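Last updated: December

How Do You Teach a Robot to Pick Up a Plum?

You can grab an apple without even thinking about it. A robot can't! It has to learn how wide to open, where to touch and how hard to squeeze. The Junside Fruit Kit is made for gathering those lessons. It has a pair of grippers that a person holds, one for each hand, and a booklet of 14 sorting games. We love this kit.
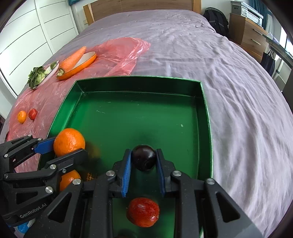 Soft Blue Fingers

Look at the blue pads. They are the gripper's fingertips, and they have little ridges and bumps on them, a bit like the bottom of your sneakers. A plum is small and shiny, so the jaws have to close a long way before they meet it. An orange is bigger – the jaws stay much wider apart.

The black arms are joined together so that they move as a team. Round silver screws are set into them.

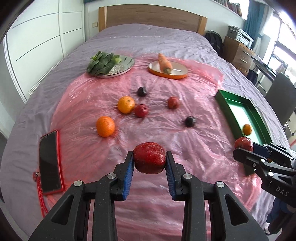
Why Do It Again and Again?

One try doesn't teach a robot very much. The booklet asks for around 200 pickups for each game, and yes, that is a lot of apples! You can spread pink plastic over a bed and play there. Wrinkles are fine, because real homes are full of wrinkly things.

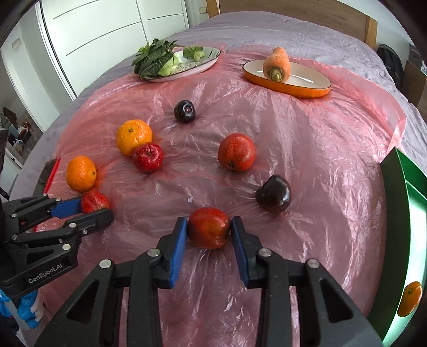
Our favorite is game 7, where you mix up different kinds of fruit and use both grippers. Our one grumble is that the booklet has tiny print, so ask a grown-up to read it with you.

3 comments | 14 shares
Contact us | © Flasmont Kids | Back to top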